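About us

Skakirmont - dry groceries by post

Home / Shop / Delivery / About us / Contact

Page last updated 14 April 2019

Hello. Quick version first, as most people land here looking for the phone hours. Phones are on ten till two. Email is better. Orders in before noon go out the same day, weekends and bank holidays excepted.

Longer version.

We sell dry food through the post. Noodles, rice, pulses, spices, tea, dried mushrooms, seaweed, pickles (yes, not dry, we know), sauces in bottles we wrap far too heavily. 1,132 lines on the site at the last stock check. Mostly from China, Korea, Japan, India and Pakistan, with a shelf of Turkish things that started as one box of pul biber and got out of hand.

How it started

Shagufta Abbasi ran a stall on the covered market at Hoxha Lane. Spices and lentils, weighed out into paper bags. Regulars moved away, then rang up asking for their usual. So parcels went out from the back of the stall. Then more parcels than stall customers, some weeks. The market closed for roof works one June, was meant to be six weeks, never got the pitch back. By then the post side was paying the rent anyway.

The name is from the house the first orders were packed in. Nobody can spell it. We own a few of the wrong spellings too, so you will probably get here.

Where we are now

Unit on the Drusex estate, far end, past the tyre place. Blue door. Satnav sends you to the wrong gate - carry on to the next one. You can collect if you choose "collect" at checkout and wait for the email. Please do wait for the email. Turning up before it means standing about while we pick your order, and there is only one chair.

Parking outside is ours until four, after that the gym uses it.

What we stock and why

Things we cook with or would eat. If three of us don't like it, we don't order it again, unless customers shout. Customers shouted about the sour plum sweets. They are back.

Wekum is our own label. Plain lentils, chickpeas, basmati, whole spices, packed by us in 500g and 2kg bags. Cheaper than the brands as there is no fancy box. Best before is printed on the back and the batch number is next to it - have that ready if you write in about a bag.

Labels. Imported packs carry an English sticker with ingredients and allergens. If yours arrives without one, don't open it, tell us and we will send the details over and sort a replacement. Allergens are also on each product page, under the price, small grey writing. We have asked for bigger writing.

Snacks are the bit that keeps growing. Rice crackers, broad beans, seaweed in every shape. Used to be one crate by the till. Now it is a whole bay and the teas have had to move.

Delivery, short

Flat rate under 20kg. Free over £45, mainland. Highlands and islands cost us more and so cost you a bit more, sorry. Northern Ireland fine, allow an extra day or two. No overseas at the moment - we tried it and the paperwork ate a whole winter.

Boxes are reused where we can. Yours might say bananas. It won't be bananas.

Broken bottle? Take a photo, send it within a week, you will recieve a refund or a new one, your choice. No need to post the bits back.

Trade

Over 230 cafes, school kitchens and small shops buy from us by the case. Separate price list, ask for it. Invoices monthly once you have had three orders. Minimum order is one full case, mixed cases only for spices.

Recipe sheets

Free, one in every parcel, different each month. Tell us if you dont want them. Past ones are on the recipes page - dal, congee, cold noodles, the cabbage thing. The cabbage thing has had the most letters by a long way, mostly asking how much vinegar. Two tablespoons. The printed sheet said two cups. We have corrected it.

Jobs

None just now. Extra packers wanted before Lunar New Year and again before Ramadan, put up on this page when the dates are settled. 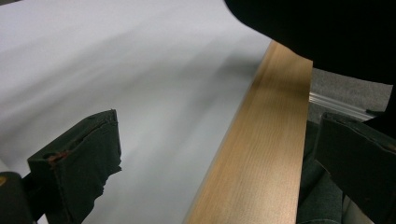
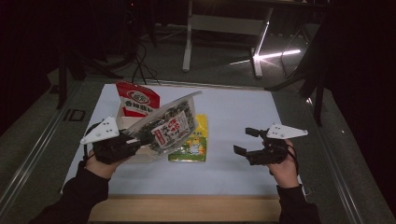 Light wood in both. Seaweed snacks in the second - see Snacks, under S.

Contact

Use the form, or write to the unit. Wholesale questions to Shagufta, everything else to the general inbox. Replies usually within two working days, slower in June when half of us are off.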